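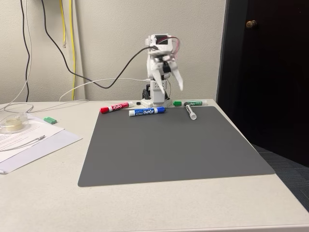

Jetadska build thread, part two. The arm has been bolted together for a while. This part covers servo limits, the wiring, and getting it to pick up a marker.

Parts first, for those who asked. Printed white segments, hobby bus servos, one driver board at the base, one supply. The printed files are Bradley Stockdale's remix with a thicker shoulder bracket. I changed the base so it takes M3 screws from the top.

Print settings: 0.2 mm layers, four walls, 25 percent infill. I reprinted the forearm once. The first one had the servo pocket too tight and it split along a layer line when I pressed the motor in.

If you are building from the same files, sand the pocket or scale it up slightly. Do not use a clamp. I used a clamp.

Servo IDs: set them one at a time, before assembly, with nothing else on the bus. Every motor ships with the same ID. If two of them answer together you get garbage on the line and it looks exactly like a bad cable. I replaced two good cables.

Calibration. I move each joint by hand to both ends of its travel with torque off and log the raw position. The elbow gives me 494 at one end. I set the software limit a little inside that so it never drives into the plastic.

The gripper is the one that needs care. Closed on nothing and closed on a marker are different positions, so "closed" is a torque threshold and "open" is a position. Mixing those up is how you cook a small servo.

Open position is 3000 in raw counts on mine. Yours will differ. It depends on which spline tooth the horn landed on.

Someone at the Jarport forum asked why dry-erase markers. Constant diameter for most of the length, cheap, and they were in the drawer. The caps are a slightly different diameter from the barrel, so I can check the grip at both ends of the same object.

The mat is there for friction. On the bare desk a marker rolls off as soon as one finger touches it before the other. On the mat it mostly stays where it was put.

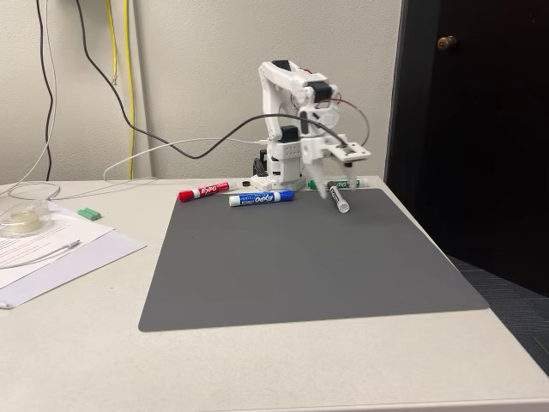 Approach is from straight up. I tried coming in at a shallow angle first and the lower finger kept catching on the mat and pushing the marker away. A vertical approach costs some reach but the errors are easier to read.

Orientation matters more than I expected. A marker lying across the fingers is easy. One lying along them gets pinched at a single point and swings. The wrist has to rotate to match before the descent, and my wrist has visible backlash.

Backlash fix so far: always arrive from the same side. If the target angle is counterclockwise, overshoot and come back. It adds a bit of time to each pick and gets rid of most of the error. A better gear train would get rid of the rest.

Log as of 2021-03-06: 291 attempts. I am not publishing a success rate yet because I kept changing the descent speed partway through, so the number would not mean much. The next batch runs with everything frozen.

Cable routing is still the weak spot. A stiff cable pulls on whatever it is attached to, and these motors are small enough to notice. The pull changes with pose, so you cannot calibrate it out with one offset – you need slack in every position.

Craddock sells a softer silicone-jacketed cable and I have a length on order. Until then, a long loop.

To the question about the code: it is one Python script with no framework. Read positions, interpolate, write positions. I will put it up when the port name is no longer hard-coded in 3 places.

Next: new wrist horn, softer cable, frozen settings, another batch. If anyone near Prulville has a spare driver board I would like to borrow it for a week – I want to rule mine out before I blame the wrist for everything.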